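November 2023

Writing this down while it's fresh, because I know that by the time we get to the review I'll have smoothed it over in my head and it will sound much tidier than it was.

Short version: the stop on the Hundine cell did not stop the Hundine cell. No injuries, nothing bent, one very pale engineer (me). Long version follows.

We were running the pick cycle at 30 percent speed, fence closed, me at the pendant end and Ermelinda over by the panel. On the way back from the drop position the arm started drifting wide, the same thing it did in March, so I hit the red mushroom on the operator station. Nice solid click, button latched down, and the arm just carried on to the end of its move. Then it started another one! I yelled, Ermelinda hit the one on the main panel, and that dropped everything the way it's supposed to. She says I also said a word she won't repeat in a notebook her manager can read.

So, first thing after we locked out: meter on the operator station. With the mushroom down, channel one open, good. Channel two still closed. Okay, so a stuck contact block on one side, that's exactly why there are two channels, and the relay should have seen one go and dropped out anyway. It didn't. That's the part that bothered me all through lunch.

Opened the cabinet again after lunch and followed the wires by hand, which I should have done in the first place instead of trusting the Marngate drawing. The drawing has both channels landing on separate relay inputs. In the cabinet there's a jumper, and the field wire from channel two feeds both inputs. Channel one goes to a spare terminal and stops there, screwed down nice and neat with a ferrule on it and everything. So we had a single-channel stop wearing a dual-channel costume, and the one channel it did have was the one with the bad block. I'm guessing the jumper went in during commissioning to get the thing moving before the stations were delivered. I can't prove that, and I don't want it in the official report as if I could.

Why didn't we catch it at the monthly check? I looked back through the sheets. The check says "press E-stop, confirm robot stops." It had passed every time, and it would, as long as channel two was healthy. There's no step for testing one channel at a time. I've signed that sheet myself more than once, so no finger pointing from me.

After that I decided I didn't trust any station in the building and hauled everything I could find onto the white table, the long ones with the mushrooms and also the little start/stop one, which has no business in a safety circuit but was sitting in the same drawer.
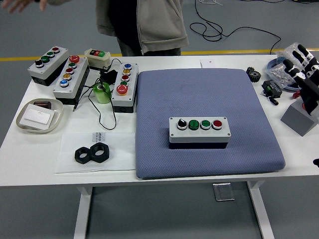
My bench routine, so somebody else can repeat it: lid off, tug every wire, look at whether the contact block is properly clipped onto the back of the actuator. Then meter on each contact, press, twist out, press again, and do it 32 times for any mushroom before I write a number down. Yes, it's boring. The intermittent one from the cell opened fine on its first 5 presses and then stayed closed on the sixth, so a quick poke tells you basically nothing.

What I found on the bad one, once I got the block off: the plastic clip on one side was cracked, so the block could tilt away from the plunger. Sometimes the plunger pushed it enough to open the contact and sometimes it just rocked it. With the lid off you could see it move. I've bagged the block and taped a tag on it, please DON'T throw it out, I want to send it to Frade and ask if they've seen others.

The color order is a nuisance too, by the way. Depending on which way up you set the long ones down, the mushroom is either at the top or the bottom, and if you reach for it without looking you can end up with your thumb on blue. Ermelinda wants one mounting direction for the whole shop, mushroom at the top, no exceptions. I agree with her and I'd like it done before the Liltow visit.

Fixes so far:

Jumper is out. Channel one moved from the spare terminal to its own input, and both channels now match the drawing.

New contact blocks on the operator station, both sides, even though only one was cracked.

Relay now faults if the two channels disagree. Tested by lifting one wire at a time at the station, with the arm in low speed and Ermelinda standing at the main panel with her hand ready. Dropped out both times, and would not reset until the wire was back and the button had been cycled. That's what I want to see.

Not fixed: the original drift. I got so wrapped up in the stop that I forgot why I pressed it. My money is on the cable drag near joint two, but I thought that in March as well and then it went away by itself, which I never liked. Logged axis data is on the shared drive, run 58, the drift starts in the last stretch before home. If anybody has a free hour please look at it with me.

Cell stays locked out until the check sheet is rewritten. My lock and Ermelinda Morais's lock are both on it, and you need both of us to take them off. Don't ask just me, I'm a soft touch.

New line for the sheet, draft: "Open each E-stop channel separately, confirm relay drops and holds. Initial for each channel, each station." Comments welcome.

Comments (4)

emorais: For the record the word was mild. Add a line about checking the reset too, we nearly skipped it.

pt_controls: Same jumper trick was in the old palletizer cabinet. I'd open that one up before anything else.

night shift: Can we get the start/stop box back when you're done? It goes to the parts washer.

emorais: It's tagged, ask for it at the bench.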